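Sinden begins path-driving collection for outdoor navigation system

For release: January

Sinden has started gathering driving examples for Surura, a learning system meant to steer small wheeled robots along footpaths, park trails and other places where there are no lane lines to follow. The work is being done with Werkon, which looks after the robots, and Morin, which handles storage and labelling.

Surura learns from people. An operator walks behind the robot with a hand controller and drives it along a path at walking pace. The robot records what its camera sees together with every steering and speed command. Later, the system is trained to give the same kind of command when it meets a similar view.

The first stage calls for 3000 drives over 32 routes. Each drive covers one stretch of path in one direction and is saved as a separate example. Routes are driven both ways, and most will be repeated under different skies and at different times of day, as a path under low sun can look quite unlike the same path at noon.

Surface is one of the main things the project is after. Earlier versions of Surura were trained mostly on clean concrete walkways and did poorly where the edge of the path was hard to make out. The new routes take in crushed stone, bare soil, worn asphalt, grass verges and leaf litter. Operators have been asked to keep to the travelled part of the path and to take bends at a steady speed, without cutting across the grass.
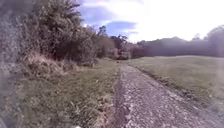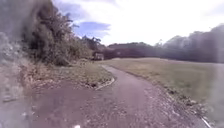

Views from the Surura collection: a gravel path (first) and a paved path with a stone kerb on the bend (second), both with open grass to the right.

Not all drives go smoothly, and Sinden is keeping the ones that don't. When a robot drifts toward a verge and the operator steers it back, the recovery is marked and kept in the set. Sinden plans to include 70 drives in which the operator lets the robot wander off line on purpose before correcting it. These will be done only on wide paths with a clear field beside them.

Drives are thrown out if the controller loses its link, if the camera and steering records fall out of step, or if someone has to pick the robot up. A route with too many rejected drives goes back on the list and is driven again.

Collection takes place on public paths with the permission of the landholder. The operator stays within a few steps of the robot at all times and stops it to let walkers, cyclists and dogs go by. Morin blurs faces before any recording is passed on for training.

Werkon has supplied 2 robots for the first stage. They carry the same camera at the same height, so that examples from one can be used with the other. Tires and batteries are checked before each outing, and the lens is wiped at the start of every drive.

Once the first stage is finished, Surura will be tested on routes it has not been trained on, with an operator walking alongside and able to take over. Sinden will publish the results of those tests – including the number of takeovers on each surface – before deciding on the size of a second stage.

Landholders who would like a path considered can contact the Sinden field office. Gravel and unsealed paths are of most interest at present.

– end –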